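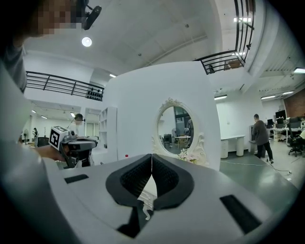
Looking after painted furniture

I have lived with painted furniture for most of my married life and I still get asked the same things every spring, usually by somebody who has just bought a chest of drawers at the Ivetgate market and got it home to find it isn't quite as clean as it looked under the awning. So I thought I would put everything down in one go, and you can pick out the bits you need.

Washing it down

Start with a dry brush. An old soft paintbrush is lovely for this, the sort with bristles that have gone a bit floppy, and you want to get right into any carving or moulding before you let water anywhere near it. Dust plus water makes a grey paste, and once that has settled into a curl or a corner you will be at it with a cotton bud until teatime (I have been!).

Then make up a bowl of warm water with 2 teaspoons of mild washing-up liquid to 1000 ml. Wring your cloth out hard, so that it feels barely damp, and work from the bottom upwards. Yes, upwards - it sounds the wrong way round, but dirty drips running down over dry paint leave streaks that are a nuisance to shift, and they don't seem to mark a part you have already wiped. Rinse with a second cloth and plain water, and dry as you go with an old pillowcase.

Please don't use those white melamine sponges on anything glossy. They are a very fine sandpaper really, and you will be left with a dull patch that catches the light every time you walk past.

Scuffs and marks

Shoe scuffs often come off with an ordinary pencil rubber. For crayon, try a dab of bicarbonate of soda on a damp fingertip and go gently. Tea rings are harder, and if washing doesn't move one I would leave it alone or put a tray over it. My neighbour Chenxi Guo swears by a little white toothpaste, and her kitchen dresser looks very well on it, but do try it somewhere out of sight first.

Touching up chips

Keep a small jar of the paint you used, with the name of the colour on the lid and the room it belongs to. I use the little screw-top pots from Plastura, filled nearly to the top so there isn't much air in them. Write the label in pencil, as biro fades in the shed.

For a chip, smooth the edges with fine paper, wipe away the dust, and put the paint on with a cocktail stick. Two thin dabs with 6 hours in between will sink in far better than one fat blob. If the old paint has yellowed, a speck of cream stirred into the white will bring it closer, though I have never once got a perfect match and I've stopped fretting over it.

One word of caution. If the piece is old and you don't know what is on it, don't sand it at all until you have used a lead testing kit.

Wax or no wax

Chalky paints need wax, and a fresh coat every March suits mine. Eggshell and gloss don't want it, and it only makes them sticky. Put the wax on with a lint-free cloth, less than you think, and leave it overnight before you buff.

Drawers that stick can have a rub of candle along the runners while you are there, and it's worth tightening the handles too.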